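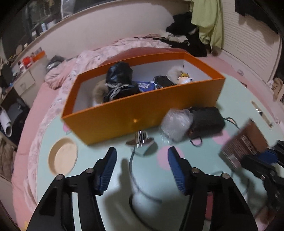

3 min read

Notebook / Field kit / Storm damage

February. Posted by the bench, Durnano workshop

In at half seven, power back on at Durnano but only the one phase so no compressor. Wind dropped overnight. Rain gauge on the roof had stopped logging at 02:14, thought battery, wasn't the battery. Water in the connector. Dried it with the heat gun on low, regreased, back on. Keep an eye on it.

Main job today, the river level loggers from the Surberg side. Three units pulled after the flood. Notes on each:

Unit A. Housing fine, silt in the vent tube. Data complete right through the peak. Highest reading 497 cm at the footbridge, which is over the top of the painted board, so nobody reading it by eye would have got a number. Clock 14 seconds slow. Can live with that.

Unit B. Bracket bent flat, probably a tree. Lid seal nicked. Card reads OK up to the evening then rubbish. Have copied the raw file before touching anything, do NOT run the cleanup script on it, it throws away the last good hour. Learnt that in the autumn.

Unit C. Dead. Board green round the power pins. Not worth the time. Stripped the aerial and the clamps for spares.

Alvarado road gauge still out there. Council have the road shut at the culvert and the diversion adds most of an hour. Rang twice, no answer, the line's probaly swamped with people asking about bin collections. Will try after lunch.

Later. Got through. Road shut till the culvert's been looked at, no date. They want our peak level for the report and they want it today. Sent A's figure with a note that it's unchecked. Somebody please do the datum check before it ends up in the paper as gospel. The old board was moved when they redid the bridge and I don't trust the offset in the spreadsheet.

Rokia wind mast: one guy wire slack, cups turning, vane stuck pointing north-east. It can't have been north-east all night, the roofs came off the other way. Bin all direction data from midnight on. Speeds look ok to me, compared a couple of hours with the harbour and they track.

Sandbags, for whoever asks. The 700 on the pallet by the gate are spoken for, going to the lower street. Don't lend any out of that lot. Half of last time's never came back.

Stuff to order
- vent tube, the thicker one
- lid seals, two sizes, measure first!!
- desiccant, we are down to the last bag
- M6 bolts for B's bracket, stainless this time

Tried B again at four with the spare lid. Logs on the bench, level sits steady in the bucket, drifts when I lean on the table so the clamp is no good either. Leave it running overnight in the bucket. Don't move the bucket.

Gauge on roof still logging at five. Next rain band due before midnight, lighter than the last according to the forcast. Charger for the big torch is behind the door.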